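# 빨래는 침대 위에서 갠다

의류와 침구를 받아 세탁하고 개어서 돌려보내는 작은 작업실 '마믹스(Mamix)'의 운영자를 만났다. 이름은 싣지 않기로 했다. 세탁 일을 한 지 10년이 됐고, 그 전에는 바커(Bakker)라는 침구 가게에서 재고를 맡았다고 한다. 인터뷰는 2023. 8. 28. 오후에 작업실에서 했다.

개는 일부터 물었다. 세탁은 기계가 하지만 개는 데서 시간이 다 간다는 말을 전화로 먼저 들었기 때문이다.

"한 집 분량을 빨고 말리는 동안에는 다른 일을 할 수 있어요. 개는 건 못 그래요. 손이 붙어 있어야 하니까. 지난달에 수건만 332장을 갰습니다. 장부에 적어 두니까 압니다."

수건은 어떻게 개느냐고 하자 그는 순서를 말해 주었다. 먼저 뭉친 것을 푼다. 한쪽 끝을 잡고 들어 올려 제 무게로 펴지게 둔 다음 모서리 두 개를 찾는다. 모서리를 못 찾으면 아무 데나 잡고 가장자리를 따라 손을 옮긴다. 긴 쪽을 반으로 접고, 다시 반으로 접고, 마지막에 세 번 접는다. 두꺼운 수건은 세 번째를 빼고 두 번으로 끝낸다.

"털어서 펴라고들 하는데 저는 세게 안 털어요. 먼지도 나고 어깨도 아프고. 들고 잠깐 있으면 웬만큼 펴집니다."
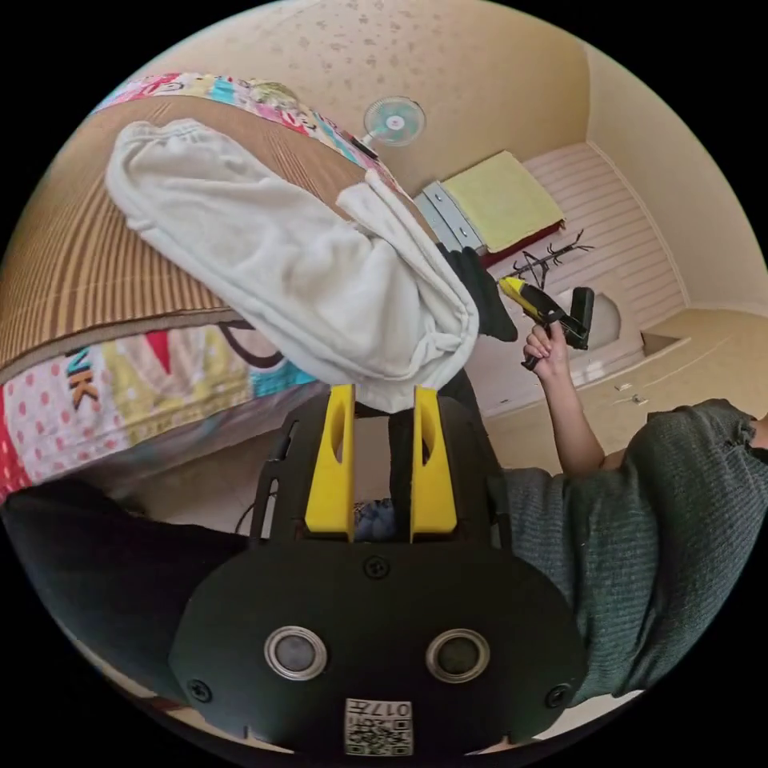

흰 천과 골이 진 갈색 판, 그 밑에 깔린 조각무늬 이불.

작업대 이야기로 넘어갔다. 처음에는 허리 높이 탁자를 썼는데 큰 타월이나 시트는 양옆으로 흘러내렸다고 한다. 지금은 넓은 자리에 이불을 깔고 그 위에서 갠다. 이불이 천을 잡아 주어 미끄러지지 않는다. 단점도 있다. 바닥이 푹신해서 선이 곧게 안 나온다.

"셔츠처럼 선을 맞춰야 하는 건 이불 위에서 하면 비뚤어져요. 그래서 밑에 판판한 걸 하나 댑니다. 수건은 그냥 해도 되고요."

무늬가 있는 이불을 쓰면 헷갈리지 않느냐고 물었다. 그는 흰 빨래에는 오히려 낫다고 했다. 흰 이불 위에 흰 수건을 놓으면 가장자리가 안 보여 모서리를 찾는 데 한참 걸린다. 알록달록한 바탕에서는 금방 보인다. 반대로 양말이나 아이 옷처럼 작고 색이 있는 것은 무늬에 묻혀 자주 빠뜨린다. 그래서 작은 것은 처음부터 따로 빼서 맨 나중에 짝을 맞춘다.

분류하는 기준을 더 물어보았다. 그는 색보다 두께를 먼저 본다고 답했다. 두꺼운 것, 얇은 것, 늘어나는 것, 작은 것. 이렇게 4가지로 나누고, 한 무더기를 다 끝낸 다음에 다음 무더기로 간다.

"섞어서 하면 손이 느려져요. 수건 개다가 셔츠 개면 손이 바뀌잖아요. 같은 걸 쭉 하면 생각을 안 해도 됩니다. 라디오 들으면서 하는 거죠."

드러드포트(Drudport)에서 하숙집을 하는 손님은 매주 자루째 보내는데, 자루 안에서 천끼리 꼬여 오는 일이 많다. 시트 속에 베갯잇이 들어가 있고 베갯잇 속에 양말이 들어가 있다. 그는 시트를 개기 전에 네 귀퉁이 안쪽에 손을 넣어 본다. 한번은 거기서 열쇠가 나와 전화를 걸어 돌려준 적도 있다.

가장 까다로운 것은 니트라고 했다.

"니트는 잡는 자리부터 조심해야 합니다. 한 점만 잡아서 들면 거기가 늘어나요. 무거운 건 더 그렇고요. 그렇다고 안 들 수는 없으니까, 들더라도 오래 들고 있지 않는 겁니다. 바로 밑을 받쳐요."
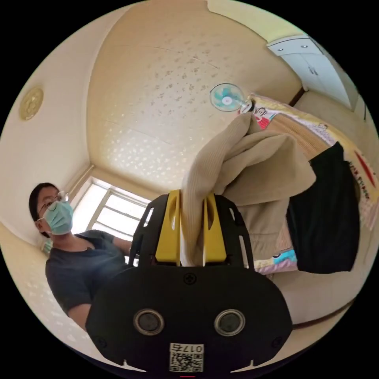

니트를 갤 때는 펴는 데 시간을 제일 많이 쓴다고 그는 말을 이었다. 꼬인 것을 억지로 당기지 않고 꼬인 방향의 반대로 돌려 푼다. 바닥에 내려놓은 뒤에는 손바닥으로 가운데에서 바깥으로 쓸어 준다. 소매가 있으면 몸판 뒤로 넘겨 겹치고, 아래를 위로 한 번 접어 올린다. 옷걸이에는 걸지 않는다. 어깨에 뿔이 생긴다는 이유다.

마른 정도는 어떻게 확인하느냐는 질문에는 솔기를 만져 본다고 했다. 몸판은 말랐는데 겨드랑이와 밑단이 덜 마른 경우가 흔하다. 그런 옷은 개지 않고 옆으로 뺀다.

"덜 마른 걸 개서 넣으면 다음 날 냄새가 나요. 그 한 벌만 나는 게 아니라 같이 넣은 게 다 납니다. 그러면 처음부터 다시 빨아야죠."

여름에는 선풍기를 틀어 놓고 일하는데, 얇은 천을 갤 때는 끈다. 반쯤 접어 둔 것이 바람에 뒤집힌다.

포장은 단순하다. 갠 것을 두께별로 쌓고 무거운 것을 아래에 둔다. 전에는 홀러(Holler)라는 업체에서 비닐 봉투를 떼어다 썼지만, 작년에 그만두고 손님이 가져온 가방에 도로 담는다. 가방을 안 가져온 손님에게는 종이로 싸서 끈을 묶어 준다. 단골은 지금 57집이다. 더 받을 생각은 없다고 했다.

집에서도 이렇게 개느냐고 물었다.

"집에서는 수건만 개요. 속옷은 그냥 서랍에 넣습니다. 티셔츠도 바쁠 때는 안 개고요."

10월부터는 겨울 이불을 받는다. 이불은 둘이 마주 서서 접어야 해서 그때만 사람을 한 명 더 쓴다. 맡기려면 전날까지 전화를 해야 하고, 솜이불은 받지 않는다.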